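List: cleltis-users
From: Jocelyn Dhillon
Subject: Re: Cleltis arm won't release pillowcase, force limit not tripping

Hnat, Yannick, all,

Replying below the quote because the thread is getting hard to follow.

Hnat Skoryk wrote:
> We had the same thing in August at the Berkeck site. The arm closed on
> the pillowcase near the corner seam, started the lift, and then the
> wrist went past its soft limit with the gripper still shut. The force
> limit never tripped. The log showed code 802 and then nothing until I
> hit the stop. The case tore and the pillow ended up on the floor. I
> put it down to a bad cable and swapped the cable. Has anyone seen it
> come back after a cable swap?
>
> Hnat

It comes back. We swapped the cable on our unit too, and it ran clean for 6 days before it did the same thing on a double bed. I no longer think it is the cable.

What we have found so far. The pillow routine has two holds, one flat on the side to steady it and one pinch on the case. The limit is set on the sum of both wrists. When the flat hand pushes down into the filling and the pinch hand pulls up on the cloth, the two readings partly cancel. The controller sees a small number and keeps going. The cloth is carrying the real load and the controller doesn't know it. On a stiff foam pillow this hardly matters because the flat hand doesn't sink. On a soft one it matters a lot.

Code 802 is only the position warning. It gets written when the wrist passes the soft limit and it does not stop anything by itself. The manual puts it in the same table as the codes that do stop the arm, and I think that is why several of us took it for a trip.

Mirjana Kolev went back to the hand demonstrations that the routine was built from. The person doing it has one hand flat against the side and the other higher up with a fold of the case between thumb and fingers.
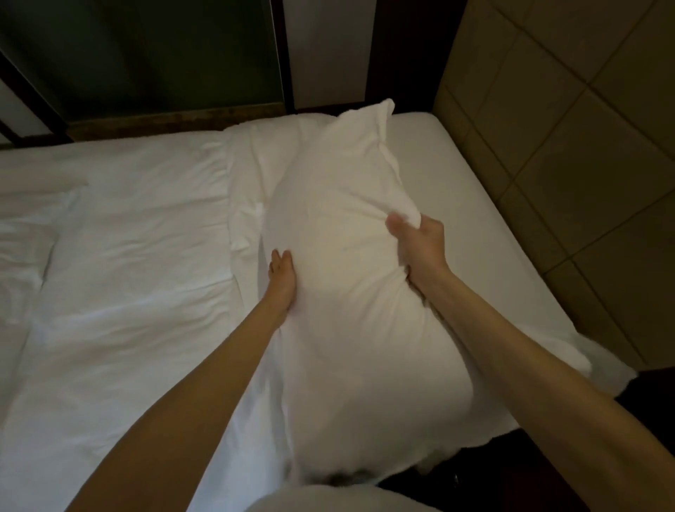
Is it safe to keep running the pillow routine if the total force limit is turned down?
Turning it down won't protect you, as the two wrist readings can still cancel at any setting. Leave the routine off until you have a separate limit on each wrist.

We tried the lower total limit first, so I can say what it does. You get a lot of false stops on the duvet step, where both wrists pull the same way, and the pillow fault is still there. Flora MacRitchie reproduced it on the bench with the limit at half the shipped value. The gripper stayed closed and the case went at the seam.

The change we are running now is in the Matić build of the controller. Each wrist has its own limit, and 802 is mapped to a hold followed by a gripper open at low speed. Two things to watch if you do this:

The gripper open has to come after the hold. If they go together the arm springs back when the cloth lets go. Ours came back far enough to hit the guard rail. No one was inside, but it was not a small knock.

The release also has to be blocked during the duvet step. Otherwise you drop the duvet every time the wrist gets near the limit, and on our beds that was most of the time.

The shake step is still switched off here. Mirjana thinks it should be rewritten from the demonstrations with the pillow held on both sides and tilted, and the load split between the hands. I agree, but I'd like to see it on the bench before it goes near a room. There is also the matter of reach. With a nightstand close to the bed, the right elbow has very little space, and the current path takes no account of it.

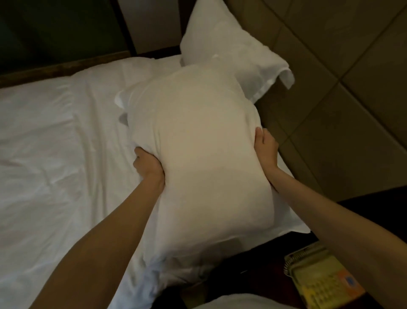 Pillow held on both sides and tilted, second pillow upright behind, nightstand at lower right.

Yannick, you asked whether the Ernow grippers behave any differently. I don't know. Ours are the stock ones. If you have a unit with the Ernow pads, please run the pull test with the arm at low speed and send the readings for each wrist separately. The total is no use for this.

Hnat, do you still have the full log from Berkeck? I'd like the stretch between the 802 line and your stop. In our logs the left wrist value goes negative just before the case tears, and I want to know if yours did the same.

Until this is sorted out, please keep people outside the rail whenever the pillow routine is loaded, including when the arm is paused. A paused arm with the gripper shut on a stretched case is still under load. Use the hand release on the gripper only after the wrist brakes are on.

I'll post the bench numbers when Flora has finished the second set.

Jocelyn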